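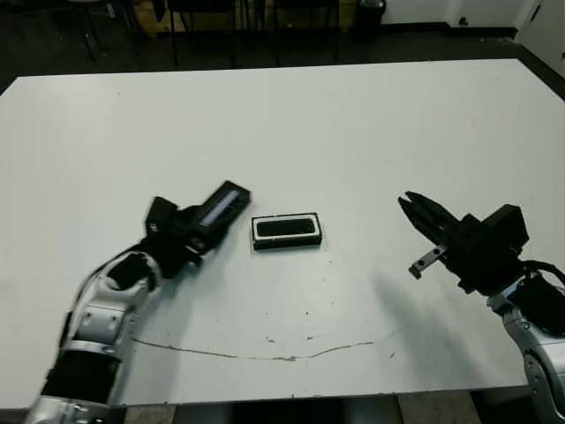

The odds and ends table

Right, I promised last month that I'd finally tackle the small black things, and I have! Well, I've made a start. If you've ever put your hand into the bottom drawer in the Jetholm workroom and come out with three cables and something with a grille on the front, you'll know what I was up against.

I used the big white table for it, the one with the scuffs and the brownish wavy line that won't come off with anything I've tried (washing-up liquid, bicarb, a fair bit of swearing). It's a lovely size for sorting, and a plain pale top is a gift when nearly everything you own is black. I tried the same job on the dark desk at home once and lost a whole power adaptor for a week. It was on the desk.

My rule was to put things down with plenty of space between them. I'm a heaper by nature, and a heap feels like progress, but all you've done is move the drawer up to table height. So one thing goes down, I have a proper look at it, and then it gets a place. The ones I can't name go in the middle until I can. I had a flat little rectangle with a white surround and a black mesh bit that I've been calling "the speaker" for ages, and I'm still only fairly sure it is one. If it belongs to you, or you know better, do write in.

The drawer had 28 bits in it by my list, and yes, there's a list now, taped inside the cupboard door. I got through up to 5 of them in a sitting before my eyes glazed over, so don't imagine this was one heroic Monday. It went on, tea by tea, through a good part of November.

The long thin ones are the worst. They won't stand up, they don't fit in a normal box and they always end up slanting across the top of everything else so the drawer won't shut. I used to wedge them down the side, and then of course you can't get anything out without a butter knife. They now lie flat at the very bottom, all facing the same way, and the squat things sit on top.

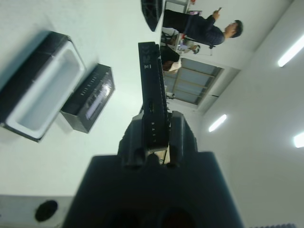 The long black one, with the open box that's white inside and its smaller shiny neighbour.

I do like a box with a white inside, by the way. You can see what's in it! I've started saving any that come my way, and I've had two very decent ones out of the Ollen catalogue as well, a bit dear but the corners are good and square. Black inside and out is hopeless for small parts. If that's all you've got, cut a piece of white paper to fit the bottom and you'll save yourself a lot of squinting.

Labels next. My writing is awful on anything narrow, so I've gone over to the plain Hovent stickers, cut in half lengthways. Put the name of the thing on first, then the room it lives in. I did the first five the other way round and ended up with a row of boxes that all said "workroom", which was no help to anybody. And do leave whatever's printed on the case showing. I can't read most of it without my other glasses, but it's the first thing you'll want when you're hunting for the right lead.

What I haven't solved is the boxes that are empty but look too useful to throw out. I've got a shelf of them. I keep telling myself that an empty box is only taking up its own space, and then I look at the shelf.
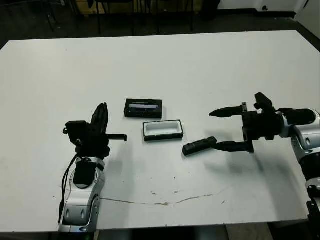 Bring your own drawer

Several of you asked after the last issue whether you could come and use the table for your own muddle, and the answer is yes please. I'd suggest bringing a single drawer or carrier bag at a time, a marker pen, and a few containers with no lids, as lids just get put down somewhere and forgotten. Biscuits are from the Ejigu bakery if I get there before they sell out of the ginger ones.

Anything you don't want and can't identify can go on the windowsill with a note of what you think it might be. Please don't slip it into my drawer, I've only just got it to shut. Next month I'm doing chargers, so if you've got a good way of keeping a cable coiled that doesn't involve those little wire ties, I'd love to hear it.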